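April 2024

Second week on the Onell trial license. Got the install finished before lunch. The package is a simulated kitchen with a tabletop arm, sold by Stoletti as a kit for people who want to test grasping code before they spend money on hardware. The license runs 19 days. I've used 4 of them on drivers and reading.

Installer notes, for when I do this again: the physics module has to go in before the scene pack, or the scene pack loads with no collision on the counter and everything falls through the floor. The manual has this in an appendix. The default config also points at a folder that doesn't exist. I fixed the path by hand and sent Stoletti a ticket. The reply was a link to the same appendix.

Spent the afternoon on the cup task. It is the simplest one in the pack: reach the cup, close on the rim, lift, hold for 2 seconds. I ran it with the stock controller first, no tuning, and logged contact force at both fingers along with wrist position.
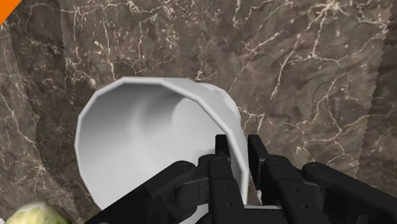
Stock settings close too fast for my taste. The force trace goes from zero to its limit inside one control step, so there is no useful slope to read a soft contact from. I dropped the closing speed to a quarter and set the solver to smaller steps. The trace now has a ramp in it. Cost is run time. A full batch of 185 trials used to fit in a coffee break and now takes most of an hour on this machine.

Friction is the other item. The kit has a single value for the cup and uses the same one for the finger pads. Azevedo, the package I reviewed last October, let you set each surface on its own. I'd want that here before recommending Onell for anything where slip matters. There is a text file that seems to hold per-object values, but editing it changed nothing, even after a restart. Added to the ticket.

Rendering is fine for the price. The cup mesh is coarse and the rim is made of short straight segments, so a finger can meet a flat or a corner depending on the angle of approach. That could show up in the force data. I'll rotate the start pose in small steps tomorrow and see whether the peaks line up with the corners.
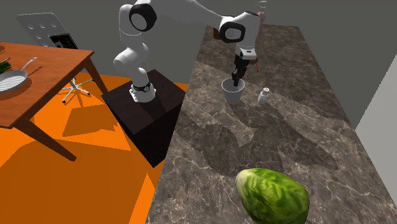
Reach planning took up the rest of the day. The planner wants a clearance margin around every object and the default is generous, which rules out a lot of short paths. Going down into the cup from above is the easy case, as the shaker-shaped bottle stands to one side of it and the cabbage is well forward on the counter. Side approaches will be harder. I cut the margin in half and the planner stopped refusing the low ones, but I don't trust the result until I've checked it against the collision log.

Compared prices again in the evening. Urkaretti charges per seat and includes support by phone. Stoletti charges per machine and support is the ticket form. For one person at one desk Onell is cheaper. For a lab with shared machines I'd have to work it out properly.

To do tomorrow: rotate the start pose, rerun the full batch at the slow closing speed, export to plain text and check that the units in the header match the manual. Today's export said newtons and the manual says grams. Also back up the config before touching the friction file again.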